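Tandent Film Notices, version 2

Data card and usage notes

Summary

Tandent Film Notices is a table of short news items on feature films in production. Each row holds one notice, the film it refers to, the stage of production reported, and the link between that film and any earlier film it remakes. The notices were published in English by the trade bulletin Trukia and cover films shot in one language, in two languages at once, or dubbed after completion.

The table holds 3,354 notices. Of the films mentioned, 160 are marked as remakes. A film may have many notices or only one.

Last updated August 2021.

Files

notices.csv
One row per notice. UTF-8, comma separated, fields quoted where they contain a comma or a line break.

films.csv
One row per film. Joined to notices.csv on film_id.

remakes.csv
One row per remake link, with the later film first and the earlier film second. Earlier films that have no notice of their own still appear in films.csv, with the field source_only set to true.

stages.txt
The list of stage codes, in the order given below.

CHANGES.txt
Differences from version 1.

Fields in notices.csv

notice_id: integer. Stable between versions. Numbers of deleted notices are not used again.

film_id: integer. Empty if the notice could not be tied to one film.

published: the date on the notice, year first. It is the date of publication and not the date of the event reported. Notices often say "yesterday" or "later this month"; these have been left in the text and have not been turned into dates.

headline: text as printed.

body: text as printed, up to 2,000 characters. Longer notices are cut at the last full stop before the limit and flagged in the field truncated.

stage: one of the codes below.

stage_source: "stated" if the notice names the stage, "inferred" if the annotator worked it out from other wording.

languages: language codes separated by a semicolon, in the order the notice gives them. The first is not necessarily the language of the main shoot.

Stage codes

ANN: the film has been announced. No shooting reported.
PRE: casting, script work, location search, set building.
SHO: shooting has started and is still going on.
TLK: dialogue scenes are complete, songs or action scenes still to be shot.
PAT: only patch shooting remains.
PST: editing, dubbing, sound, visual effects, music mixing.
CRT: the film has been submitted for certification or certified.
REL: release date announced or film released.
HLD: the film has been stopped or postponed with no new date.

A notice that reports two stages takes the later one. Dubbing that starts while a shoot is under way is coded SHO, with a remark in the notes field. A poster or teaser launch does not change the stage.

How the notices were collected

Pages were fetched from the Trukia site with permission and passed through Wei, an in-house text extractor. Wei removes menus, advertising and reader comments. It keeps captions when they sit inside the article body, so a caption may appear in the middle of the body field as a separate paragraph. Captions have not been removed by hand.

Interviews, reviews, box office reports and gossip items were left out. An interview was kept only if the first paragraph reported a change of stage in the film being promoted.

Repeated notices are common. The same press release was often printed on the site in a short form and again, a little later, with a fuller cast list. Both are kept. The field repeat_of gives the notice_id of the earlier one. 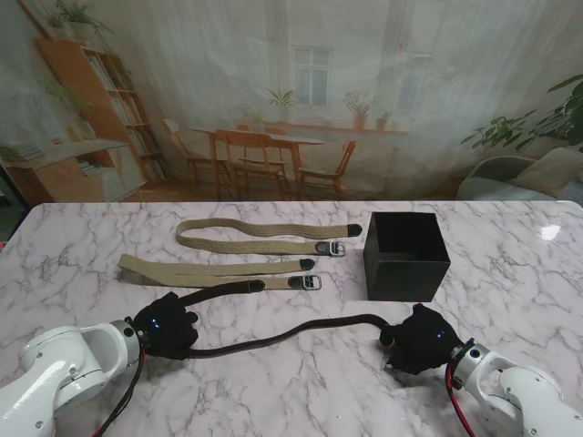 Erken Film Records Unit, Data Team

Matching notices to films

Working titles are the main difficulty. Many films are announced under a production number or under the name of the lead actor, and the final title appears only with the first look. A film_id was assigned when a later notice stated both the working title and the final one, or when director, producer and lead actor all agreed.

A bilingual film counts as one film if both versions were shot together with the same director. If the versions have different titles, films.csv gives both, in title_1 and title_2. Where a scene was shot twice with a different supporting cast, the film is still one film, and the second cast is listed under cast_alt. A dubbed version never has its own film_id.

Where two films share a title, the year of first notice is used to tell them apart. Users who match on title alone will get wrong joins.

Remake links

A remake link is recorded only if a notice calls the later film a remake, an official remake or an authorised adaptation. Claims of resemblance, denials and disputes over rights are not recorded. A sequel is not a remake. A film based on the same novel or play as an earlier film is not a remake unless the notice says so.

The field same_director in remakes.csv is true if the person who directed the earlier film also directed the later one. It is left empty when either name is missing.

If a remake has itself been remade, each link has its own row. The table does not work out the first film in a chain.

Annotation

Stage codes were assigned by 2 annotators working separately. Where they disagreed, the notice was read again by both and a single code agreed. The original codes are kept in stage_a and stage_b. Most disagreements were between TLK and PAT, as notices use "wrapped up" for both. The instructions were revised in May and the affected notices coded afresh for this version.

Names of people are given as printed. Spelling varies from one notice to the next, and initials may come before or after the name. The table person_alias in version 1 tried to bring these together; it contained errors and has been withdrawn.

Known problems

Coverage is uneven. Large productions with a publicist receive a notice at every stage. Small films may appear once, on release, or go from ANN to REL with nothing between.

The HLD code is under-reported. Stopped films usually just cease to be mentioned. The absence of later notices must not be read as HLD.

Release dates in notices are announcements. Many were changed afterwards. The table records each announced date and makes no statement on whether the film opened on that day.

Some older pages had lost their accents and quotation marks before they were fetched. Quotation marks have been restored where the reading was certain. Accents have not.

Song titles are sometimes picked up by Wei as headings and joined to the paragraph that follows. A search for a full stop with no space after it finds most of these.

Suitable uses

Study of production schedules as reported in the trade press. Testing of tools that pick out events, titles and names from short news text. Teaching of record linkage.

Unsuitable uses

Estimates of cost, income or audience. Statements on the conduct of any named person. Any work that needs a complete list of films for a given year or language.

Changes from version 1

Added: TLK as a separate code, formerly part of SHO.
Added: stage_source, repeat_of, cast_alt.
Changed: languages now follows the order in the notice, formerly alphabetical.
Corrected: bilingual films with two titles no longer appear as two films.
Removed: person_alias.

Terms of use

The tables, codes and links may be used and shared for research and teaching, provided the source is named. The headline and body texts remain the property of Trukia and may not be reprinted in full. Please cite as: Tandent Film Notices, version 2, Erken Film Records Unit.

Corrections should quote the notice_id and the wording in question. Corrections to a remake link should include the notice in which the link is stated.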